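Grastdale Campus Speech Project: Progress Report to the Debnath Fund
Submitted by Renu Tomar, project lead 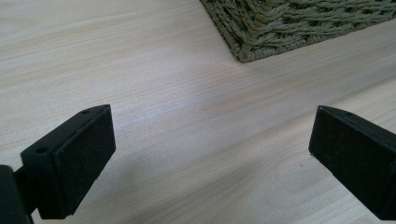 Where the project stands

The grant pays for a review of how colleges in our region handle complaints about what faculty post on their personal social media accounts. We are past the halfway point. The records stage is finished, the interviews are mostly finished, and drafting has started on the model policy. Spending is in line with the budget you approved, with one change described further down.

Records

We asked 30 colleges for their written policies on outside speech by faculty, along with any log of complaints kept by the provost or the dean. All of the public colleges answered. Several private ones sent the policy but declined to share a log, and they are under no duty to do so.

Bakari Kashindye coded 200 complaints from the logs we did get. He sorted them by who complained, what the post was about, and what the college did next. The largest group came from people with no tie to the college at all, usually after a post had been picked up by a news site or a talk show. Complaints from enrolled students were a smaller group and were more often about classroom conduct, with the post added as supporting material.

Most policies we read do not separate those two kinds of complaint. The same form and the same office handle both. Deans told us this makes it hard to give a quick answer to either.

Interviews

Jalen Pennington has run the interviews with deans, faculty and students. Five are still to be scheduled, all with adjunct instructors. Adjuncts have been harder to reach, and two who had agreed later withdrew -- both were waiting to hear about contracts for next term. We have offered to leave out the name of the college as well as the person, and that has helped.

Student interviews were split on politics about the way you would expect. They were less split on process. Students on both sides wanted to know what happened to a complaint after it was filed, and few of them had ever been told.

Draft policy

Deepak Goel has a first draft of sections 1 through 4. Section 4, on public statements by the college president, is the one likely to get the most argument. The current text says a president may disagree with a post in public but should not comment on discipline while a review is open. Renu Goel read it for legal problems and asked for clearer wording on threats.

Budget change

Transcription cost less than planned. With your approval by email, we moved the balance to travel for the remaining interviews.

Next steps

Finish the adjunct interviews by the end of October. Send the full draft to the outside readers after that. We would like a call with your program officer on a Thursday, if possible, to go over section 4 before it goes out.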